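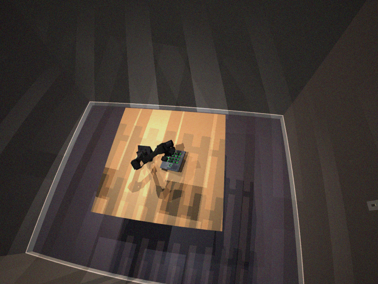 Hi Marisol,

You asked for something short on how the Kelis reading circle and oral history work is tracking, so I'll try to behave myself.

We've now recorded nine interviews with former seminarians and parish workers from the Rurstead years, which puts us ahead of where I thought we'd be by November. Arnulfo has been terrific with the older men, who'll happily talk theology all afternoon but go quiet the minute you ask who was reporting to whom. Four of them have asked for their names to be held back, and I've said yes to all four.

The Villca letters are slower going. Sointu has catalogued nearly 60 of them - mostly arguments with the bishop over land reform, and some of them are very funny! - but the handwriting is dreadful and I'd like to move a bit of the travel money across to transcription if you're happy with that.
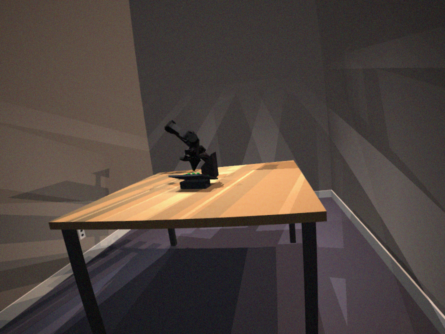

Wooden table with black legs, dark arm mounted on top.

The public lecture on conscience and the state is still on. Yaneth has the program nearly sorted, though we've lost our second speaker and I'm chasing a replacement.

Budget's fine otherwise. I owe you the receipts from the archive trip - they're in my other bag, I'll scan them tonight.

Cheers,
Lyle Haddad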